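Planche à découper et couteau Merkel : deux mois de cuisine avec, et je ne les range plus

Je cherchais un couteau de chef depuis que l'ancien avait perdu un éclat sur un noyau d'avocat. J'en ai essayé pas mal en boutique, j'ai hésité longtemps (trop, d'après mon entourage), et j'ai fini par prendre le Merkel de 18 cm, vendu avec une petite planche en hêtre. Je m'en sers tous les jours depuis novembre et franchement, quel plaisir !

La première chose qui m'a frappée, c'est l'équilibre. Le couteau pèse 203 grammes sur ma balance, manche compris, et tout ce poids tombe pile là où je pince la lame. J'ai de petites mains, les gros couteaux allemands me fatiguent le poignet au bout de trois oignons, et là j'ai enchaîné une soupe entière et une ratatouille sans y penser. Le talon est arrondi, on ne se scie pas l'index. Le dos de la lame a été adouci lui aussi, un détail que je ne trouvais jusqu'ici que sur des modèles bien plus chers.

Côté tranchant, il est sorti de la boîte en coupant une tomate mûre sans l'écraser. La ciboulette se cisèle toute seule, les échalotes aussi. Sur la courge, c'est moins net : la lame est fine et elle a tendance à se coincer à mi-hauteur dans une butternut. Je finis en appuyant de la paume, ou je sors mon vieux couperet. Pour le pain, n'y pensez pas.

Je l'ai repassé sur ma pierre Czarnecka après cinq semaines, à 17 degrés par côté. J'ai mis presque 18 minutes en prenant mon temps, et il coupe de nouveau comme au premier jour. L'acier n'est pas très dur, donc il s'use un peu plus vite que mes japonais, mais il s'affûte avec une facilité déconcertante. Si vous débutez à la pierre, c'est un excellent couteau pour apprendre.

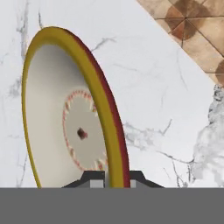
Assiette ou bol peu profond : bord jaune moutarde, intérieur clair.

La planche, maintenant. Je l'attendais anecdotique et je me trompais ! Elle est assez lourde pour ne pas glisser, avec une rigole sur une seule face, et je garde l'autre pour les herbes et l'ail. Je l'ai huilée deux fois le premier mois. Elle a un peu tuilé la semaine où je l'avais laissée à plat sur l'égouttoir, puis elle s'est remise droite une fois debout contre le mur. Un reproche quand même : la rigole est si étroite qu'un poulet rôti la fait déborder.

J'ai prêté l'ensemble un week-end à mon amie Farzana Chowdhury, qui cuisine pour sa grande tablée et qui a de bien plus grandes mains que moi. Elle a trouvé le manche trop court et préfère son Plernorine. À essayer en main avant d'acheter, donc, si vous prenez du L en gants.

L'étui fourni est un plastique souple qui sent fort et ne tient pas bien en place. Je l'ai remplacé par un protège-lame Clikitz, qui se ferme d'un petit déclic et tient bien dans le tiroir.

Les plus : équilibre, affûtage facile, talon arrondi, planche stable.
Les moins : étui médiocre, lame qui coince dans les courges, rigole étroite.

Ma note : 17/20. Je le rachèterais sans hésiter, et je lorgne déjà le petit office de la même série pour les fruits.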